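Reading Room Notes
Friday, August 7, 2020

Quick one this time, I'm behind on everything and the fall list is due. Thanks to all who wrote in after the last newsletter, I will answer, I promise, just not this week.

So. The long book. We finally finished Nulivora. All 104 chapters of it. If you joined in June and bailed somewhere in the salt mine section, no hard feelings, plenty did, and you can still come to the wrap-up chat because most of what people want to talk about happens before that anyway. (The sisters. The letter. Whether the narrator is lying about the boat.)

My take, short version: loved the first third, skimmed more than I should of in the middle, cried at the end in a parked car. The translation helps. The older one has all those "thees" and stops dead every time someone eats a meal. The new one just moves. If your library only has the old one, ask about interlibrary loan, mine took less than a week and they texted me when it was in.

A few of you asked if it counts as an epic. I'd say yes? It has a journey, a dead king, a list of ships nobody needs. It doesn't have gods, unless you count the weather, and one reader made a pretty good case by email that you should. Her argument was that every storm comes right after somebody breaks a promise. Went back and checked the first four storms. She's right on three of them. The fourth I can't make up my mind about, the promise is sort of half broken.

Length complaints, noted. The paperback is heavy and the type is tiny. Several people switched to audio partway through and said the mine chapters are much better out loud, something about the work songs. I tried a couple on a walk and agree. The reader does a voice for the foreman that I can still hear while doing dishes.
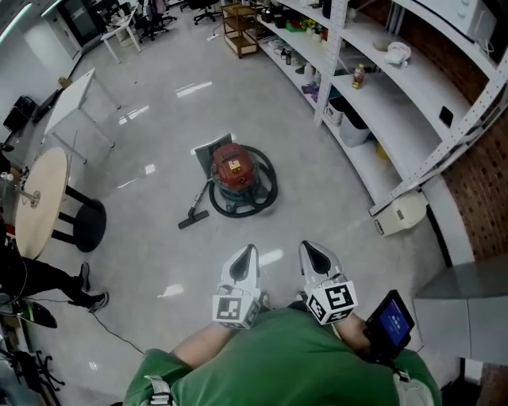 Next up is shorter, much shorter. September pick is The Mosley Road, which you voted for by a mile over the other two. It's a kids' book on paper, or it was sold as one, but I read it at eleven and again last winter and it was a different book both times. Orphan, bad uncle, a walk across two counties with a goat. The goat makes it, I'm telling you now because I know how some of you are.

Things to have in mind while you read:

Who is telling this, and how old are they by the time they tell it. There's a line in chapter two that gives it away if you catch it.

The maps. Get an edition with the maps if you can. The cheap reprint leaves them out and then the river chapter makes no sense at all.

The ending. I have friends who hate it. Come ready to pick a side.

Also for those doing the summer page challenge – goal was 3,000 pages between Memorial Day and Labor Day, and the first person over the line wrote in Tuesday with 3,298. Already! She counted a cookbook. I'm allowing the cookbook, it had long intros. Everyone else has weeks left so don't panic, and yes rereads count, and yes reading aloud to a kid counts, even the same truck book forty times.

Swap shelf: the Wiltano Street box is open again, same rules as before, take one leave one, no textbooks please. Somebody left a whole run of the Jarman mysteries in there, spines hardly cracked. I took the first one and was up until 1. It's a country house, a vicar, a missing clock, you know the kind of thing and it's exactly what I wanted after all those ships. If you have the third one could you bring it back when your done, there's a line forming.

Chat for Nulivora is online again, same link as last month, seven o'clock. Spoilers allowed from the first minute. If you'd sooner type than talk the side chat will be going the whole time and I'll read good ones out. Bring one passage you marked. Page number AND chapter, the editions don't match and last time we lost ten minutes flipping around.

Still want suggestions for the winter long read. I've got 2 so far and both are Russian. Not against it. But somebody send me a sea story, or a desert one, or anything with a good map in the front. Poems are fine too if they tell a story, we've never done a verse one all the way through and I think this group could. Reply to this email and it comes right to me.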